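Flistilon forum > Simulation & data > Collecting demos

Topic: Drawer task — how many demos before it stops being dumb?

prenfan_tas
Jan 12, 2018

Hi all, long time reader, first proper post. We're teleoperating a two-armed robot in sim, the task is "open the drawer, put the thing in, close the drawer". Got 89 good episodes so far. Trained on them over the weekend and the policy goes to the desk fine, lines up fine, then sort of hovers at the drawer front like it's thinking about lunch.

Question is do I just keep grinding or is my data wrong somehow. Happy to hear either. My wrists would prefer the second one.

Setup: Closent for the sim, head view plus two wrist views, joint positions logged with the pictures. Gripper is open/closed only, no in between. Lu for training, mostly defaults.

mudguard
Reply

89 is nothing. Keep going. We saw hovering until well past that on a cupboard task and then it just went away.

kelpie_loop
Reply

Disagree with mudguard, a bit. Hovering is nearly always hesitation in the demos. Do you stop before you grab the handle? Most people do. They drive up, stop, have a squiz at the wrist view, fiddle, then go. The policy learns the stopping part beautifully because there's heaps of it.

Check how many steps in each episode have almost no motion. Bet it's a lot.

prenfan_tas
Reply

Ok just looked. Yeah. It's a lot. Embarrassing amount in the first batch, I was still learning the controllers.

Will describe how I run an episode in case something else jumps out. Base is parked before recording starts, always facing the desk, small random offset left/right. Desk colours and walls get shuffled every reset, same with the junk on top (lamp, footy, whatever it picks). Then I bring one arm up to the drawers and leave the other one out of the way.
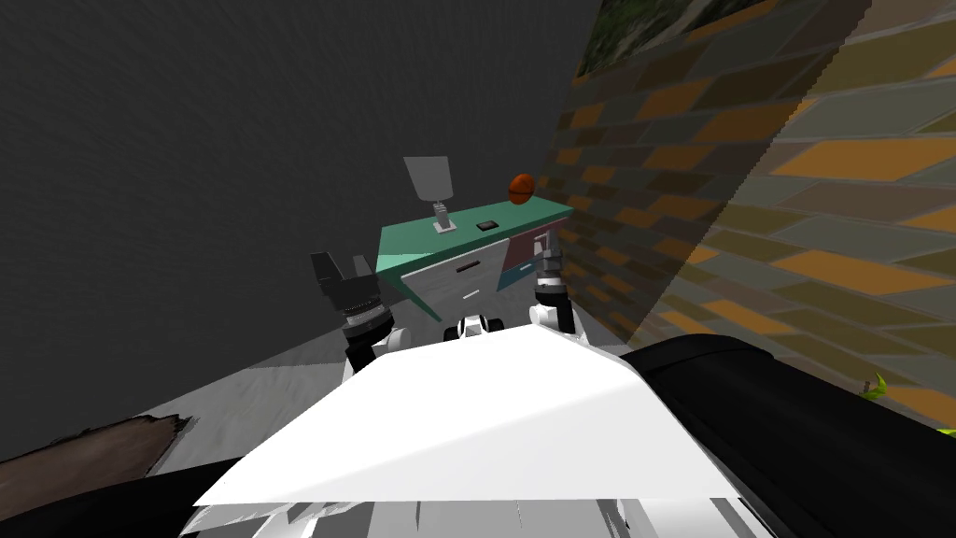

The idle arm I just park wherever. Sometimes high, sometimes down near the base. Never really thought about it tbh. Only the working arm matters for the task so I figured the model would ignore the other one.

kelpie_loop
Reply

It will not ignore the other one. It's predicting both arms, right? So if the idle arm is somewhere different each time for no reason, you're asking it to guess your mood. Pick one rest pose. Put it there at the start of every episode, leave it there.

mudguard
Reply

Or leave it messy and get more data. Variety is good. If the arm is always in the one spot then the first time it gets knocked off that spot at run time you're cooked.

kelpie_loop
Reply

Variety in the start state, fine. Variety because the operator forgot about it, no. Different things. If you want the arm to recover from a bad spot then record it going from the bad spot back to rest, on purpose, and then do the drawer.

saltbush9
Reply

jumping in — which drawers are you using? if the set has big ones and little ones don't mix them under the one label. we had "open the drawer" over everything and it'd head halfway between two handles and give up. looked exactly like hovering

prenfan_tas
Reply

Ohh. Um. Yes they're mixed. Label is just "open the drawer" for all of them. I pick whichever is easiest to reach from where the base landed.

saltbush9
Reply

there's your problem mate

mudguard
Reply

That's one of them, agreed. I'll give you that. Split the labels. "Left large", "right top", "right bottom", whatever. Don't use colours in the label if the colours are getting shuffled, unless you write them out per reset automatically. We tried by hand and the spreadsheet had errors everywhere.

prenfan_tas
Reply

Can I relabel the old ones or is it a redo? I've got the final drawer positions in the log so I could work out which one moved.

saltbush9
Reply

relabel. takes a script and a cup of tea. whichever drawer joint moved most = label. check a handful by eye after, we had a few where the operator bumped one drawer on the way to another and the script got it wrong

ottawa_valley_bot
Reply

Coming at this from the Prenumwood side, we do furniture tasks too, all sim. Some things that cost us time:

Trim the still bits at the start and end. Not the middle. If you cut the middle the arm seems to jump between steps and the gripper timing goes funny.

Keep the failed ones. Different folder, but keep them. We binned ours in August and I'm still sore about it. Wanted them later for training a success checker and had to go and fail on purpose, which is harder than it sounds, they look fake.

One operator per batch, write down who. We had 2 people and they approached handles from opposite sides. Both fine. Together, mush.

Final count for us was 991 kept episodes over 5 drawer and door tasks. Don't take that as a target, the spread between tasks was really uneven. Doors ate most of it.

mudguard
Reply

See, 991. More data.

kelpie_loop
Reply

Over five tasks, with clean labels, after trimming. Read the whole post mudguard.

mudguard
Reply

I did read it. I'm saying nobody gets there on 89. Both things can be true, he needs cleaner demos AND a heap more of them.

prenfan_tas
Reply

Fair. So plan is

relabel by which drawer moved
trim the dead time front and back
fixed rest pose for the idle arm
practise the approach so I'm not stopping at the handle
then record more

Does the wall shuffling matter? Some of the brick ones are pretty loud and I wondered if it's making things harder for no gain.

ottawa_valley_bot
Reply

Keep it. Costs you nothing at record time. We turned ours off for one run to see, and it trained quicker and then fell over on any wall it hadn't met. I would look at the lighting though, if your dark gripper ends up against a dark wall it's hard to tell open from closed in the head view. Wrist views help but only if the model uses them.

saltbush9
Reply

+1 on that. we put gripper state in as an input as well as the pictures. small change, fewer missed grabs

kelpie_loop
Reply

Careful with feeding it gripper state. Ours learned to copy the last state forever and never close. Try dropping it out at random during training if you see that.

saltbush9
Reply

never had that happen but ok. might depend how long your action chunks are

prenfan_tas
Reply

Back with an update. Relabelling done, script got all but a few and those were bumps like saltbush said. Split is awful btw, the big left drawer has most of the episodes and the bottom right one has hardly any. Makes sense, I was being lazy and going for the easy one.

Retrained on the same 89, only trimmed and relabelled, no new demos yet. Hovers less. It gets a finger on the big handle most tries now and pulls it open on some. Small drawers still hopeless.

kelpie_loop
Reply

Good, that's the labels working. Record the small ones next and don't touch the big one till they're level. Have the reset script choose the drawer and put the name up before you start, so you can't cheat.

mudguard
Reply

And then more of everything.

prenfan_tas
Reply

lol yes mudguard. Reset script now picks the drawer. Doing a batch of bottom right tonight, rest pose fixed, will post teh numbers once it's trained. If anyone has a handle approach that doesn't need the wrist bent right over please share, the low one is murder from where the base parks.

ottawa_valley_bot
Reply

Park the base further back for the low ones. And let it vary a bit front to back as well, you said only left/right before.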